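Are "women in tech" awards worth the entry fee?
1 March 2026 - posted by Rocío Xolalpa
Print this page | E-mail this to a friend

rocio_x
I run a two-person payroll software shop in Wosham. Last week I got an e-mail telling me I'd been "shortlisted" for a Women Founders in Technology award. I never entered anything. To stay on the shortlist I have to pay a 60 dollar "profile fee," and a table at the dinner in Stedport costs 2,152 dollars. The e-mail says past winners saw "major growth in visibility." Visible to who? Has anybody here gotten a single customer out of one of these? I don't mean likes. I mean an invoice that got paid.

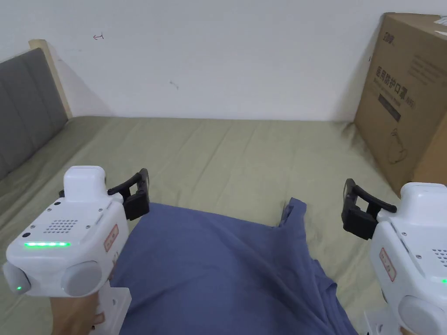

Blue shirt on the bed, green sheet.

estrella.lozano
I won one, different organizer, same kind of e-mail. I got a glass thing, a logo for my website and a year of being asked to sponsor the next one. No customers that I can trace to it. I will say my bank manager brought it up when I renewed my credit line, and she seemed impressed. Did it change the rate? No.

T_Nilsuwan
I'm going to disagree a little. My wife Feng-yi and I both have companies. Hers does scheduling software for dental offices. She paid for a table two years ago and sat next to a woman who owns a chain of clinics, and that turned into her biggest account. You can say she would have met her anyway but she'd been calling that office for months and never got past the front desk.

rocio_x
That's a good story and I'm glad for her, but it's one table. How many other tables were in the room? Everyone who landed an account will tell you about it. The ones who paid and got chicken and a speech stay quiet.

T_Nilsuwan
Sure. But by that logic you can't believe anything good that happened to anyone.

rocio_x
I can believe it happened. I just want to know how often before I send over two thousand dollars.

duvan_r
Not a woman, so feel free to skip this. I used to sell tickets for one of these outfits (not the Stedport one). The shortlist was whoever had a working e-mail address and "founder" in her title. There were 12 categories and we could always add another if enough people in it bought tables. The judges were real people and some of them did read the entries, but they only saw the ones that had paid. That bothered me then and it bothers me more now.
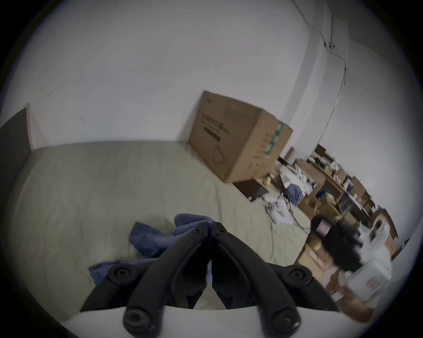
And before somebody says all awards work that way, they don't. The engineering society one I entered later had no fee at all and they turned me down flat, with two pages of comments. I learned more from those comments than from anything I sold tickets to.

fy_chung
Feng-yi here, since my husband is telling my business. The clinic account is real. He left out that I had gone to the same dinner the year before and got nothing from it, so call it one for two. He also left out that I picked that table on purpose after reading the guest list. If you go, ask for the guest list first. If they won't send it, keep your money.

What I don't like is the idea that a woman who runs a tech company needs a separate prize to be taken seriously. My customers want to know if the software goes down at eight in the morning when the phones start. I have never been asked for a trophy.

estrella.lozano
I go back and forth on that last part. When I started out there were no other women at the trade shows I went to, and seeing one up on a stage would have meant something to me. I think the idea is okay. I think the people running it have found a way to charge for it.

fy_chung
Fair. I'd feel better about it if the money went to somebody starting out. Ask them where it goes.

rocio_x
I did ask. I got a reply that thanked me for my passion and gave me a new deadline. The first one was in December, so it had already passed when they "shortlisted" me. Draw your own conclusions.

I also looked up two of last year's winners, Dudás and Sukov. Dudás has a decent site and picked up the phone. She told me she paid for her table and would not do it again. Sukov is a one-page site with the award logo on it and a contact form that gives an error.
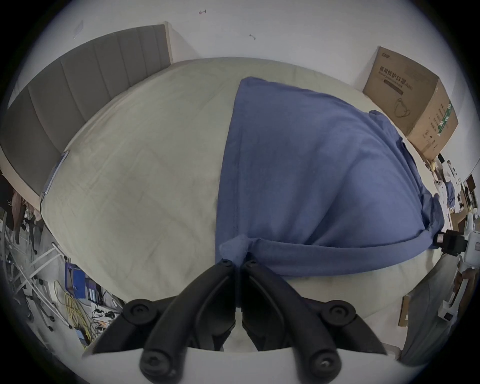
So that's one "no" and one I couldn't reach. It's a tiny sample and I know it, but it's more than the organizer gave me. I asked them for the names of three winners who'd talk to me and they offered a discount on the profile fee.

T_Nilsuwan
Did you ask how much of a discount?

rocio_x
I did not.

duvan_r
It goes up if you wait. We always had a better offer for the last few days. Still wouldn't take it.

estrella.lozano
If you want to spend the 60 on something, there's a monthly founders' lunch over in Stedport and you only pay for your own food. Mixed crowd, a lot of it is people complaining about hiring. I've gotten two referrals there. One of them paid.

rocio_x
One paying referral is already better than the glass thing. Send me the details?

estrella.lozano
Sent. Check your spam folder, mine go there a lot.

Print this page | E-mail this to a friend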